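Shared Robot Cell: Frequently Asked Questions

These answers cover the house rules for anyone working in the robot area at the Drallberg site. They apply to staff, students and visiting teams from Beltley and Lodhi. Last revised June 29, 2024. Send corrections to Silvan Zürcher.

Who may switch the arms on?

Anyone who has done the floor induction and signed the sheet by the door. Inductions are held in March and again whenever 6 people are waiting for one. Watching a colleague do it does not count.

Do I need a second person in the room?

For powered motion, yes. For reading logs, editing code or cleaning a lens, no. The second person stands where they can reach a stop button and does not work on anything else.

What has to be clear before the first move?

The space the arm can sweep, which is larger than the space your program uses. Walk it at floor level too. Tripods and light stands may stay up if they are outside the sweep and their legs are fully spread.
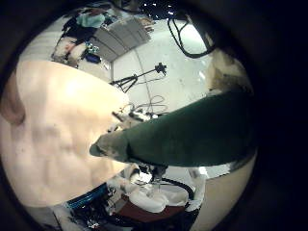
Wrist camera view: black tripod with splayed legs, loose cables on the white surface near it.

Can I leave cables on the floor?

During setup, yes. Before a run they must be taped down or moved behind the line. Coils count as loose cable. If you find someone else's cable in the way, ask before you unplug it.

How fast may I run a new program?

The first pass is in reduced speed mode with a thumb on the enable switch. Do 4 clean passes before you go up a step. If you edit a waypoint, start over at the first pass. Changing a comment or a file name does not reset the count.

What are the rules for wiring along an arm?

Our own rule sheet, the Driketard sheet, covers this on page 9. A harness needs enough slack for the full range of every joint it crosses, and it must not be able to catch on a neighbor.

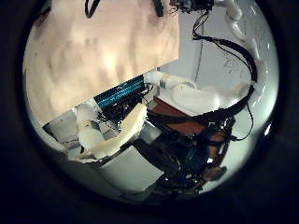
Slack is the part of the inspection that most people fail, and usually they fail it in the cautious direction by leaving too much. A cable that bends freely at one pose can hook over an elbow at another. Where the thick black harness swings out in a broad arc and comes back across the middle, with white arm segments reaching it, the check is to jog each joint to both limits, slowly, and watch the arc the whole way. Do the same for any thin wire that forms a loop of its own. Write the result on the sheet with your initials - a tick mark alone is not accepted.

Can I use zip ties?

Yes, on fixed parts. Across a moving joint use hook-and-loop straps. Trim the tails flush.

May I add a camera or a tool to an arm?

Yes, with a change form. Give the weight in grams, the mounting points and the new reach. Anything over 590 grams goes to Silvan before it is mounted, and the payload setting in the controller has to match the form. Print the settings page and staple it to the back.

Are recordings allowed?

Robot cameras see more of the room than people expect. Put the recording sign on the door, and tell anyone already inside. Files that show a visitor's face are kept only if the visitor has signed the consent form.

What do I do after a collision, even a light one?

Press stop and leave everything where it is. Take a photo, save the log and write an entry in the incident book before you move the arm by hand. Light contact with a cable is a collision for this purpose. The cell stays locked out until someone other than the operator has looked at it, which takes roughly an hour on most days.

Where do I find the older versions of these rules?

In the gray binder beside the induction sheets. Versions marked Beltley refer to the previous building, and their floor plans no longer apply.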